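Del chat de clase al juzgado: notas para la charla de Kekar
Versión para hablar, unos cuarenta minutos. Llevar agua.
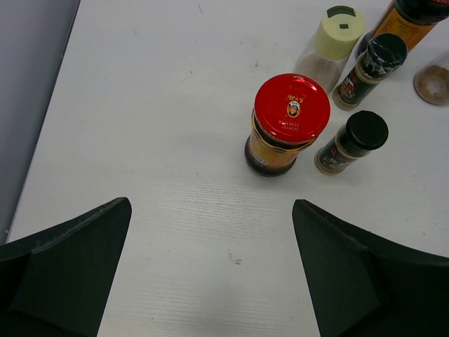 ¿Me pueden denunciar por algo que escribí en el grupo de padres?

Cualquier mensaje enviado a un grupo puede acabar en una denuncia o en una demanda, aunque el grupo sea privado y se llame «Mamis y papis 4.º B». Que prospere depende de lo que dijera, de quién, con qué base y de cuánta gente lo leyera.

ARRANQUE
Dejar la pregunta en el aire unos segundos. Suele haber alguien que mira el móvil y empieza a borrar. Avisar de que borrar sirve de poco: los demás ya tienen la captura, y el que dice que no la tiene, la tiene por duplicado.
Presentarme deprisa. Soy abogada, no psicóloga, y vengo a hablar de lo que pasa entre adultos cuando hay un problema entre niños. De los niños habla el colegio en la segunda parte, después del café.

EL CASO NUTSUGAH (8 minutos)
Contarlo con calma, que es largo. Colegio Nutsugah, 131 familias, un chat general en la aplicación Pulesness y luego los chats que salieron del chat. Una madre escribe un miércoles por la noche que a su hijo le han quitado la mochila en el patio. No da nombres. A las once y cuarto otro padre da el nombre por ella, con apellidos, y añade que «de tal palo, tal astilla».
En once días, 799 mensajes. Los leí todos. Cobré por ello, pero menos de lo que piensan.
La mochila aparece bastante pronto en la historia, en el gimnasio, donde la había dejado su dueño. Se menciona una vez, nadie contesta y se sigue hablando de la astilla.
Pausa aquí. Suelen reírse. Si no se ríen, seguir como si nada.

QUÉ LE RECLAMARON Y A QUIÉN
Ojo, esto sorprende: la demanda no fue contra la madre de la mochila. Fue contra el padre que puso el nombre y contra una señora que reenvió el mensaje al grupo de natación con tres caritas de asombro. La señora sostuvo que ella no había opinado. Las caritas dieron para media mañana.
Diferencia básica, en lenguaje de persona:
Calumnia, atribuirle a alguien un delito sabiendo que es falso o sin importarle a uno si lo es.
Injuria, lesionar gravemente su dignidad o su fama. Tiene que ser grave para llegar a lo penal. «Pesado» no llega.
Vía civil, protección del derecho al honor. Es donde termina la mayoría de estos asuntos, y donde se habla de dinero.
Recordar que antes de una querella por injurias o calumnias entre particulares hay que intentar una conciliación. Mucha gente se entera en ese acto de que la otra parte también lo está pasando mal, y no le hace ninguna gracia enterarse.

Y LOS MENORES
Bajar el tono en este bloque, sin chistes.
El nombre de un niño en un chat de 131 familias ya es un daño, lo haya hecho o no. La foto, más. El audio en el que se le oye llorar, mucho más, y he visto mandarlo a padres que querían protegerlo.
Si hay sospecha de acoso, por escrito al centro, a la dirección, con fecha y con hechos. Pedir que se abra el protocolo y pedir respuesta también por escrito. Guardar copia. Si hay agresiones, amenazas o miedo, policía o fiscalía sin esperar a la reunión de tutoría.
Insistir: contárselo al grupo no equivale a denunciar. En el grupo no hay registro de entrada.

EL DINERO
Aquí despierta la última fila. En el caso Nutsugah se acordó una disculpa en el mismo chat y el pago de 679 euros de gastos. La disculpa costó más que los euros: fueron y vinieron borradores, uno de ellos con la expresión «si alguien se sintió ofendido», devuelto con tachones. La publicada tenía dos líneas y recibió un pulgar arriba de un número que nadie reconoció.
No prometer que siempre sale así de barato. Hay asuntos que salen por mucho más y duran hasta que los niños van al instituto.

PREGUNTAS QUE VAN A CAER SEGURO
El administrador del grupo. Todos quieren saber si responde él. Por ser administrador sin más, en principio no, aunque si anima la fiesta ya es participante como los otros. Quien administre el chat de esta sala levantará la mano antes de que termine la frase.
Las capturas. Valen, pero se pueden impugnar. Conservar el teléfono y la conversación entera; recortar solo lo que nos favorece queda fatal delante de un juez.
Los mensajes de voz. Igual que los escritos, con el añadido del tono. El tono casi nunca ayuda.
Salirse del grupo. No es delito ni confesión. A mí me parece una medida de salud.

EJERCICIO, SI HAY TIEMPO
Repartir las hojas de Billon con el mensaje del padre y pedir que lo reescriban sin nombre, sin refrán y dirigido a la tutora. Cinco minutos. En febrero una pareja entregó dos versiones, una cada uno, y discutieron en voz alta hasta el café. No leerlas en público sin permiso.

COSAS MÍAS
Comprobar que el micrófono de solapa está apagado en la pausa.
No aceptar consultas en el pasillo. Dar la tarjeta.
Preguntar en conserjería por la sala pequeña, el proyector de la grande hace un ruido insoportable.
Entregar la hoja de asistencia a Billon antes de irme, que la última vez volví a casa con ella y con el mando del proyector.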